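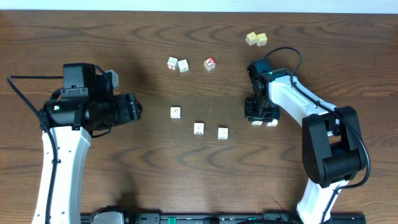

4. Setting Up the Cube Task

This section covers the table layout and first run for the two-arm cube task used by the Stemier robotics club. Complete Section 3 (Mounting and Power) before you start. Two students are needed, one at the keyboard and one at the power switch.

Revised 2020-06-19 by Rasha Akl. Replaces the loose sheets in the Yeoman binder.

4.1 Before power-on

1. Check that both arms are fastened to the rail. Try to rock each base by hand. If it moves, go back to step 3.4.
2. Trace each arm cable by hand from the gripper to the base. The cable must have enough slack for the elbow to bend fully. It must not pass between the gripper jaws.
3. Move the joints slowly through their range with the power off. Stop if a joint grinds or catches, and write the joint number in the fault log.
4. Remove cups, phones and tools from the table.

CAUTION: Do not force a joint while the power is on. The gears in the wrist strip easily, and spare sets have to be ordered through Gostico.

4.2 Placing the cubes

1. Take the lettered cubes from the tray. Both white and yellow cubes may be used. The program does not sort by color.
2. Set the cubes on the table with a letter facing up. They may be turned at any angle.
3. Keep every cube at least 6 cm from the far edge of the table. The arms slow down sharply near full reach and may stop short.
4. For Level 1, leave a finger's width between cubes. For Level 2, cubes may touch.
5. Do not stack cubes at either level.

Note: Cubes that lie under a gripper at the start position cannot be found by the program. Move the arm to Home before placing cubes in that area.

4.3 Placing the block

The long block is used in Level 3 only.

1. Home both arms and open both grippers.
2. Lay the block flat between the arms, printed face up, with its long side parallel to the rail.
3. Leave the cubes on the far side of the block.
4. Check that neither gripper touches the block. 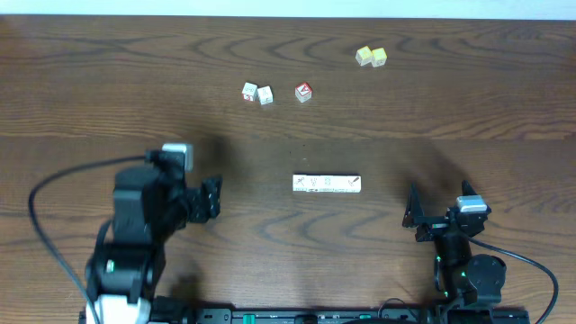

Figure 4-2. Long block between the two arms, cubes on the far side.

Note: Shadows from the arms fall across the block when the overhead lights are on. If the program reports LOW CONTRAST, change the lighting and run the check again. Do not move the block to fix this error.

4.4 First run

1. Switch on the power supply. Wait for the status message READY on the screen.
2. Type the level number and press Enter.
3. Set speed to 27 percent. Higher settings are locked until the team has passed the bench check with Samer Azar or Shinji Tsuji.
4. Press Start. Keep hands and sleeves behind the tape line.
5. Let the program finish or press Stop. A run ends by itself after 200 seconds.
6. Save the log under the team name and run number.

CAUTION: Stop holds the arms in place with the motors on. To release them, support both forearms and then switch off the power supply. An unsupported arm will drop onto the table.

4.5 Common faults

Gripper closes but does not lift: grip force is set below 8. Raise it by one step and repeat.

Arm stops halfway: cable is pulled tight at the elbow. Switch off as described in 4.4 and repeat step 2 of 4.1.

Both arms reach for the same cube: the center line is not set. See 5.2.

Log file is empty: the run was stopped before the first move. No action needed.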